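# Part-Time Status and Survey Nonresponse in a Local Labor Panel

Valbona Kelmendi, Annag Baird, Svenja Harms

## 2. Data

We used the Draslow household panel, which interviews the same adults in two waves. The first wave covers 2214 adults between the ages of 18 and 64. Of these, 343 gave no answer to the question on usual weekly hours in the second wave. The panel codes them as "hours vary", and earlier coursework on the same file dropped them.

Employment status follows the panel codebook. A person is part-time if usual hours across all jobs are below 35. Involuntary part-time status needs a second answer - the respondent must say that more hours were wanted and could have been worked.

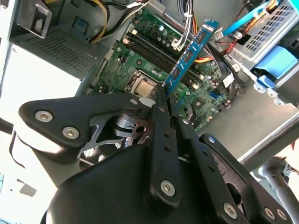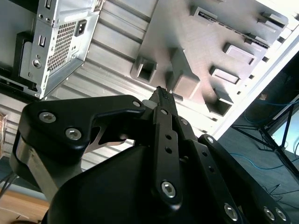
## 3. Method

We estimated a logit model in which the outcome is a missing hours answer in wave two. Predictors are age group, schooling, first-wave status and whether the interview was done by proxy. Standard errors are clustered by household. Lumturie Papadopoulos suggested running the model again without proxy interviews, and both versions are in Appendix B.

## 4. Results

Missing answers are more common among people who held more than one job in the first wave. The proxy coefficient is positive in all versions of the model. Schooling has no clear effect once age is included.

We then imputed hours from first-wave values within age and status cells. This raises the involuntary part-time share slightly. The change is within the sampling error, so we do not read it as a correction to the published rate.

## 5. Limits

The panel has no employer records - reported hours cannot be checked against payroll. Seasonal work is also a problem, as wave two was fielded in June.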